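3/26/24

Meter read at 07:10, before the kettle. 630 on the day rate, 400 on the night rate. The night figure is still too high for a flat with nobody awake in it, so either the timer on the immersion heater has drifted again or the thermostat is not cutting out. Set the timer back by 16 minutes and will read again tomorrow at the same hour.

Bukola Haruna rang at nine about the boiler service. Drolier cannot send anyone until the part arrives and will not say when that is. Pressure dropped overnight from 1.4 to 1.2 bar. Topped it up through the filling loop, closed both valves, wiped the joint with dry tissue. No mark on the tissue. The loss is somewhere else — I suspect the bathroom radiator, where the paint has lifted under the lockshield.

Worked on the draught survey until lunch. Held a strip of tissue along each window in turn with the kitchen extractor running. The front bedroom is worst, lower left corner, then the landing. The brush strip from October has gone flat along half its length. Ordered another roll from Flutel, the thicker grade.

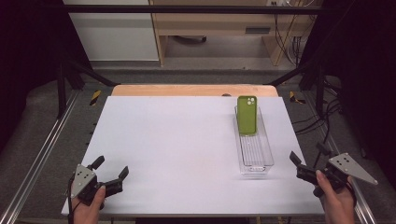

Sorting the study is the next job, and the window cannot be resealed until the sill is clear. Too many small things live there without a place. A clear plastic tray, the long narrow sort with ribs along the floor, would take most of them, and a phone case will stand up on its short edge at the far end of one without taking much of the length. Lime green at least is easy to find. Batteries to go in a separate tin with the dates written on.

Femi Dauda paid back the 1,052 for the loft insulation, so the account is level. Entered it and filed the slip.

Soup, bread. Outside temperature at ten was 6 degrees, hall 17, study 15. Must move the hall thermometer away from the pipe before taking any more readings from it.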